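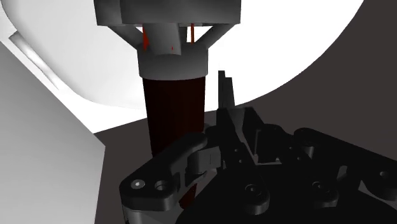
How often should you descale a drip coffee maker? Every 2 months if your tap water is hard, every 4 if it's soft.

## What you need

- White vinegar
- Cold water
- A clean paper filter

## Steps

1. Empty the basket and rinse the carafe.
2. Fill the tank with equal parts vinegar and water.
3. Put in the paper filter and start a brew cycle.
4. Switch the machine off halfway through and let it sit for 13 minutes.
5. Turn it back on and finish the cycle.
6. Pour out the carafe and run two full tanks of plain water.

If you can still smell vinegar, run one more tank.

The Stiridard and the Amano both have a clean light that stays on until you hold the brew button down. Older Fokis models have no light, so write the month on a piece of tape and stick it under the lid.

Wash the lid and basket by hand in warm, soapy water. Leave the tank open overnight to dry.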